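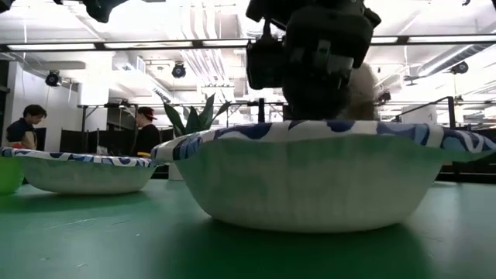
Issue 8, page 80

Review: Jerketti gripper kit
Tested by the robotics club. Report by Araba Amoah

We bought the Jerketti kit to replace the two-finger gripper the club had been using since May. It cost us 1,338 with the mounting plates and the spare cable, and 800 of that came out of the competition money, so people have asked whether it was worth it. My answer is yes for sorting work and no for anything thin.

The test was the one from the Baidoo round: pick up an object, put it in the right bowl, go back to the start. We used patterned paper bowls and a green one. Paper bowls are a harder test than they sound. They weigh almost nothing and if the gripper touches the rim on its way down the whole bowl slides. With our old gripper this happened all the time.

The Jerketti is bulkier than the photographs on the box suggest. You have to come down close to straight over the bowl and there is little room to spare once the lower part is inside the rim. Wichai Rattanakul rewrote our approach path so the arm stops above the bowl, lines up and then goes down slowly. After that we did 80 runs over two evenings and moved the bowl in eight of them.

Soft objects are where it does best. The pads close evenly and do not let go early. Hard plastic shapes were fine too. Playing cards and flat counters were hopeless and we gave up on them.

Setting up took most of an evening. The instructions cover the Litetti arm and very little else, and the screws for the second plate were too short for ours. Knut Ackermann found longer ones in the drawer. The cable comes out on the wrong side if you mount the gripper as drawn, so turn it round before you tighten anything.

The software is plain and it works. It forgets the closing force when the power goes off, so write your number down. Heike Bauerfeind has taped ours to the inside of the lid.

Good: grip on soft things, spare pads included, quiet.
Bad: size, short screws, poor instructions.

The old gripper is in the cupboard and can be borrowed by the Punon team. Ask Wiebke Bauerfeind for the key.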